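Speaker notes: Running a parts return shelf that people use
Session 4, afternoon block. Talk time 25 minutes, then questions.

Opening

Thank the organizers. Say where I work: stores and receiving at Toler, the smaller of the two buildings. Mention that I came up through receiving, so most of this is from the dock side.

The subject is what happens to material after it leaves the stockroom and before anyone decides whether it is stock, scrap or somebody's project. At our site that used to be a shelf by the back door with no label on it.

Ask for hands: who has a shelf like that now?

Slide 2. The starting point

When we did the first count we had 581 line items on the return shelf. Of those, 181 had a part number we could match to the system. The rest had a handwritten tag, a wrong tag or no tag.

Purchasing had reordered several of the same items in the months before. Don't read the list out. It's on the handout.

Slide 3. What we tried first

A sign-in sheet on a clipboard. It lasted until April. People filled in their name and left the part number blank, which told us who had been to the shelf and very little else.

Then bins by department. This was worse. Departments started treating the bins as their own storage, and maintenance put a padlock on theirs. Pause here, people usually have a story about this one.

Slide 4. What we do now

One shelf, one label format, one person per shift who clears it. The label has four fields: part number, job it came off, condition, date. If the part number is unknown the person writes UNKNOWN and it goes to the sort table.

The labels are printed from a template Paweena Phromma set up. She is in the second row if anyone wants the file.

Condition has only two choices, unopened and opened. We had five choices for a while. Two clerks would look at the same bearing and pick different ones.

Slide 5. The systems side

Keep this short. We run Trisora for inventory and a separate spreadsheet for returns. The two are joined once a week by hand. I would like that to be automatic — it isn't yet, and I don't want to pretend otherwise.

If someone asks about the Kelteck scanners, we had them on trial and sent them back. They read fine on boxes and poorly on bags. Move on.

Slide 6. Mixed material

Main point: sort mixed material by what you will do with it. Sorting by what it looks like feels faster and has to be done twice. Small loose items go last. Put a time limit on the sort table and send whatever is left to scrap review.

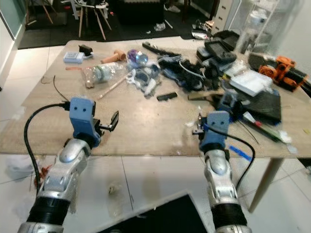
A table and a box, both holding mixed items.
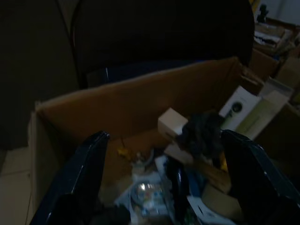 Paweena Phromma objected to the time limit when I ran through this talk at the Bhutto site. Her view was that scrap review fills up with good parts when the limit is too short, and that the limit should start when the tag is written, so a tray that sits over a shift change doesn't get a second clock. I agreed on the tag date and have changed the handout. She still wants a longer limit for anything unopened, and she asked me to tell you so.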